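General admission floor at Proltska Hall: when to line up, and is the early entry upgrade worth it?

Posted in Live Music > Concert Going

I have a floor ticket for the Vasiliauskas show at Proltska Hall on Thursday and I've never done general admission before. All my other concerts have been seated. The ticket says doors at 7 p.m. and nothing else. The venue site says capacity is 1,818 but doesn't say how many of those are floor.

I'd like to be close enough to see the stage properly. I'm 5'2", so if I end up in the middle I will be looking at somebody's back all night. I don't need to be at the rail. I get off work at 4 and could be there by 4:45.

The ticket seller, Bendico, keeps emailing me about an early entry upgrade for $52. It says "priority access before general doors" and doesn't say how long before. Has anyone bought it? Also, can I bring a backpack? I'm coming straight from work and it has my laptop in it.

Thanks in advance.

3 replies

dronulov_fan_club

I've been to Proltska Hall a lot, most recently for Dronulov in February, so I'll go through what I know.

The line forms on the left side of the building, along the parking garage. There is a second line at the front for balcony and will call, and people get in the wrong one every time. If you see a sign with a letter B on it you are in the balcony line. Ask someone in front of you before you settle in.

Arriving at 4:45 for a 7:00 door is fine for most shows there. For Dronulov I got in line at 4:30 and there were maybe 100 people ahead of me. I ended up four or five rows back on the right side. Vasiliauskas draws a crowd that shows up a bit later, in my experience, but this is a weeknight and the tour doesn't come here often, so I wouldn't push it past 5. 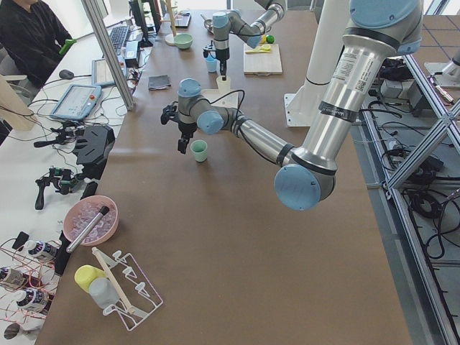
dronulov_fan_club

Continuing, as I hit the length limit. The floor is flat up to the sound desk. Behind the desk there are 2 steps up to a raised section with a railing. If you are short, this is the best spot in the building. You're farther away, but the people in front of you are all lower than you are. It fills up after the front does, so you can walk in fairly late and still get a place on the railing. I'm not tall either and I use it whenever I don't feel like standing in line.

If you do want to be near the front, go to the side. Most people walk in and head straight for the center. The right side is better than the left because the left has a big speaker stack that blocks the back of the stage.

Backpacks: no. They turned away full-size bags at the door in February. Small purses and clear bags were okay. There is a coat check inside, but you have to get through the bag search to reach it, so it doesn't help you. Leave the laptop at work or in a car if you can. There are lockers at the train station two blocks away, and they take cards.

Eat before you get in line. The food inside is pretzels and chips and the line for the bar is long until the opener starts. Water is free if you ask for a cup.

marlow_st

I bought the early entry for a different show at the same place. They let us in 15 minutes before everyone else. There was a separate line and it was already pretty long when I got there at 6, so you still have to show up early if you want the front. I got second row. Would I pay $52 for it again? Probably not at that venue. It's small enough that you can see from most places.

One thing to check is whether the upgrade is sold by Bendico or by the tour. The tour ones sometimes come with a poster or a wristband and the staff at the door know what they are. With the Bendico one I had to show the email twice.

Also they don't do re-entry. Once you're scanned you're in.

ticketstubs88

just go early and wear comfortable shoes. earplugs too, it's loud in there. Vasiliauskas went on at 9:10 when I saw them and played until almost 11, so you'll be on your feet a long time if you line up at 4:45. no idea about the bag thing

Original poster replied:

Thank you, this helps a lot. I'm going to skip the upgrade and try for the railing behind the sound desk. I'll leave the laptop in my desk drawer. Does anyone know if the trains still run after 11 on a weeknight?

dronulov_fan_club

Last one toward downtown was 11:50 when I went. Check the board on your way in, they change it.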